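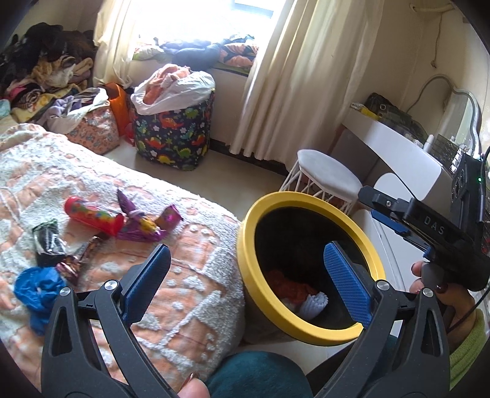

Surely it would be quicker to gather the blanket up by its corners and shake the whole lot straight into the bin, says the pencil note under my last entry, and please could we try it before the whole of May goes on picking up sweet wrappers one at a time.

May, bedroom, Purkport. Started after lunch, 2 o'clock or a shade past.

Well, thank you for the note, whichever of you it was (the pencil is the soft one from the Keane tin, so I have my suspicions). I have given it a proper go and I'll come to it, but I want to set down the ordinary clearing first while it's fresh, as the handwriting in this book gets worse the longer I leave things.

The bed was made up with the plush blanket, the peachy orange and white one with the bands and dots, and the litter for this round was on top of it: the red tube with the coloured shapes on, the purple and magenta wrapper, the shiny black packet with the green edge, the twisted reddish-brown metallic one and the bright blue one that bunches. The bin with the thick yellow rim was on the right of the bed, close in, where the blanket comes down over the edge. Some bits were in it already, an orange-red scrap and something white and ribbed, and I left those where they were.

I do like this blanket. I know the Jekow list says "bedding, plain", and I know somebody will raise it, but a plain sheet tells you very little about clearing up a bed that a person has been lolling about on with a bag of sweets. On a sheet everything sits up on the surface and waits for you. On plush the light things sink a little, and the pattern does its best to hide them as well. The purple one shows up beautifully. The reddish-brown one is the nuisance, to my eye, lying there near all that orange, and when I went back to the bed after putting the kettle on I had to look twice for it. If we ever write this up for people at home I should like to say something about going over a patterned blanket with the flat of your hand at the end, very lightly, and listening. You hear a wrapper before you see it. My mother's way of checking a settee, and a good one.

On order of clearing. I tried starting with the nearest thing and working across, which is what anybody does without thinking, and it's perfectly all right. I then tried taking the tube first. The tube is the only thing in the group that keeps its shape, and on a soft bed anything round likes to go wandering as soon as the blanket is leaned on. Mine went off towards the pillows when I put my knee down and took a wrapper along with it. So: stiff and round first, then the crumpled things, and the flat slippery packet last. I'd be glad if one of you would try it the other way about and see whether I'm making a rule out of one bad knee.

On gathering. Two or three wrappers scrunched together in the fist go into the bin very nicely, but the moment you open your hand they spring apart, and the blue one has a habit of clinging to a finger on the way. Better to put the hand well down inside the rim before letting go. I was letting go at rim height for most of the afternoon and picking bits up off the floor as a result, and I have nobody to blame for that except myself. Tucking the small ones inside a larger one makes a tidy parcel, though it is fiddly and I can't see many people bothering.

On the bin. I'm fond of it. A bright rim round a dark inside is a very easy thing to aim for, even when you're looking mostly at the bed, and I noticed I hardly glanced at it after the first few rounds. The white bin from the Pleker box (back on the shelf now, second from the left, lid underneath) is a handsomer thing altogether but it disappears against the skirting, and I kicked it twice. I've left the yellow-rimmed one out for whoever has the room next. Do please keep it on the right of the bed, close enough that the blanket edge nearly meets it. When I pulled it away to give my feet some room I found myself walking each handful across, and you'd be surprised how much fidgety extra work that makes of a very small job.

Now, the shaking method. I cleared the pillows off, picked up the blanket by its corners, made a sort of hammock and tipped it over the bin. It is quick, I'll grant that freely! The tube dropped straight in and I felt rather pleased. The light stuff didn't. The blue wrapper stayed in a fold, the black packet slid out along the side and landed on the floor on the far side of the bin, and the purple one I found some while later under the bed, having stopped looking for it. Then of course there's the bed to make again, and a blanket of that size is a warm armful on a mild afternoon. I did it a second time with a smaller hammock, only lifting the near edge so everything rolled towards the middle, and that was a good deal better. I'd call it a half-shake. Lift the edge, let things slide together, lay it down again, then pick up by hand. I think that may be the best of both, and I'd like the pencil to have the credit for it.

One more observation, which may only matter to me. Wrappers that have been handled all day behave differently from fresh ones. They go limp, the twist comes out of them, and they lie flatter in the pile of the blanket. By the end of the afternoon I was working harder for the same result and blaming my back, until I opened a new sweet to keep me going and saw how jauntily the wrapper sat up beside the old ones. So there's a case for changing them over at teatime. I have put 22 clean ones in the tin marked Jekow, smoothed out and then scrunched again loosely, and there are more in the kitchen drawer if you don't mind eating your way to them. The toffees are the ones that are left. Sorry.

Crumbs I've ignored altogether. They belong to a different job and a different brush, and we said as much on page 46, if anyone wants to go back and read the argument.

Left undone: the bedside rug, which I never got to. Also the question of whether to empty the bin between rounds. I haven't been, and towards the bottom of the afternoon things were perching on top of other things instead of dropping. It never filled up, the wrappers being mostly air, but pressing them down with a hand is unpleasant and I stopped doing it. Somebody should settle this before the Purkport room is wanted for the curtains.

Blanket shaken out of the window properly at the finish and folded on the chair, orange side out. It sheds a little white fluff, so anyone in dark trousers should take the other chair. Window left on the latch. The key is back on its hook, the receipt for the sweets is tucked in the back of this book under number 1254, and the half-shake wants trying again tomorrow morning by someone with longer arms than mine.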